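Killberg Dark Oak Laminate: Eleven Months Underfoot
Review by Nusrat Ansari

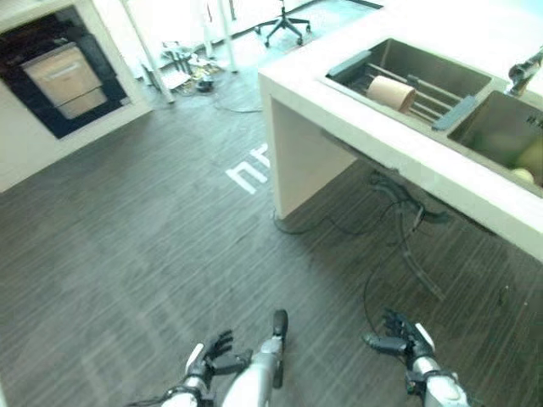

Killberg sells this plank in two thicknesses. I bought the thicker one, which has a bonded underlayment and a click joint on all four sides. My order covered 466 square feet, including the allowance for cuts, and came to $2,061 before delivery.

Installation
The long-side joint closes with hand pressure at a shallow angle. The short side needs a tapping block. Two planks in the first carton had chipped tongues, and Killberg replaced the carton without asking for photos. Cutting is slow with a hand saw; a fine-tooth blade in a miter saw left clean edges with the face up. The instructions call for a 3/8 inch expansion gap. I followed that and have had no lifting through one humid summer.

The subfloor tolerance is tighter than the box suggests. The printed limit is 3/16 inch over ten feet, but any dip close to that figure produces a click when stepped on. I had one by the pantry and had to pull up four rows to fill it.

Wear
The finish is matte and hides dust poorly, as dark floors do. Chair legs with felt pads have left no marks. A dropped can opener left a dent that shows from one angle. Standing water wiped up within an hour had no effect. A slow leak under the dishwasher swelled two edges overnight, and those have not gone back down.

Noise
My neighbor Elias Qaisi has the Hellach plank with a separate foam underlayment. His is quieter under hard shoes. The Killberg has a sharper sound, most obvious in the hallway.

Cleaning
A barely damp microfiber mop is enough. Totico floor spray left a film that took three passes of plain water to remove. Steam mops void the warranty.

Verdict
Good joint, good finish, average water resistance. I would buy it again for a living room or office. For a kitchen I would price a vinyl plank first. Buy one extra carton: my batch was discontinued by October, and the current one is slightly redder.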